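Lornon Trail Office Opens 19-Mile Summer Route for Guided Off-Road Tours

June 22, 2018

The Lornon Trail Office has opened a 19-mile route for guided off-road tours through the Ledesma Hills, following a two-year closure for drainage work and bridge repair. The route links the visitor lot at Lornon with the old quarry road above Ledesma and will remain open to registered tour groups through the end of the season.

Tours will be led by Grudaseck Outfitters, which holds the operating permit for the area. Guests ride in side-by-side vehicles seating two or four, with a guide in the lead vehicle and a second guide at the rear of each group. The full trip takes half a day and includes a stop at the Skustano overlook, where the trail crosses the highest point of the ridge.

"The closure was longer than we had planned, and we thank our visitors for their patience," said Trinidad Dimaculangan, director of the Trail Office. "The lower section used to wash out every spring. It has been regraded, and the crossing at the creek has been rebuilt from the footings up."

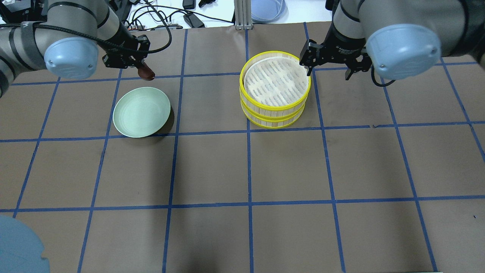
Under the terms of the permit, no more than 54 vehicles may use the route on a single day. Groups leave the visitor lot in the morning and again after lunch. Private vehicles are not allowed on the new section, although hikers may continue to use the footpath that runs beside it as far as the creek.

Drivers must be at least 18 and hold a valid license. Passengers must be tall enough to place both feet flat on the floor of the vehicle while seated with the harness fastened. Helmets and goggles are provided at check-in. Guests should bring closed shoes, a long-sleeved shirt and drinking water - dust is heavy on the upper switchbacks in dry weather.

Wilmer Sotelo, operations manager at Grudaseck Outfitters, said the company has trained its guides on the new alignment and has placed a repair trailer at the quarry gate. Each lead guide carries a radio and a first aid kit. In the event of lightning or high wind, groups will be brought down by the quarry road and offered another date.

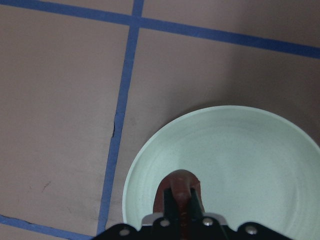
Blue tape on a pinkish-tan work surface.

The regrading was carried out in stages. Crews began at the Lornon end, where the old track had cut a deep channel into the slope, and worked uphill. Culverts were placed under the first three bends and the surface was rebuilt with crushed stone. Pascual Yáñez, who supervised the work, said the stone came from the quarry at the top of the route, and the remaining supply has been set aside for upkeep.

The bridge at the creek is limited to one vehicle at a time. Signs have been posted on both approaches, and vehicles traveling downhill must give way.

Residents of the Ledesma side had asked for limits on early departures. Under the schedule now in effect, engines may not be started at the visitor lot before 8 a.m., and the section nearest the homes on Quarry Road carries a reduced speed limit. Sebastián Iturra, who represents the Quarry Road residents, said his neighbors would review the arrangement with the Trail Office at the end of the season.
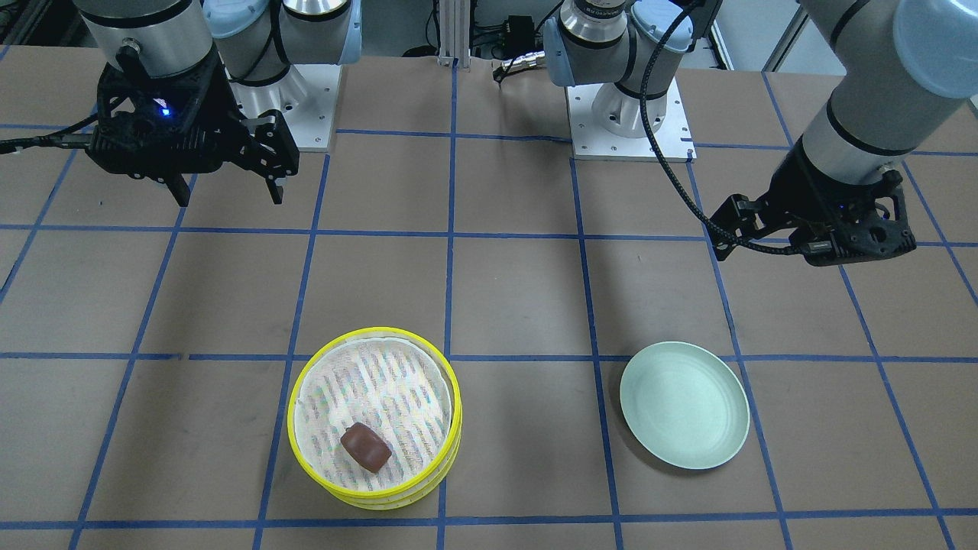
A pale green plate and a stack of yellow-rimmed plates on a table marked with blue tape.

Parking at the visitor lot is free for tour guests. The lot holds 200 cars, and an overflow field is open on holiday weekends. Restrooms are located at the lot and at the Skustano overlook; there is no water at the overlook.

Reservations may be made at the Trail Office counter or by telephone during business hours. Changes are accepted without charge up to two days before departure. Groups of ten or more should contact Bautista Domínguez in the reservations office before choosing a date.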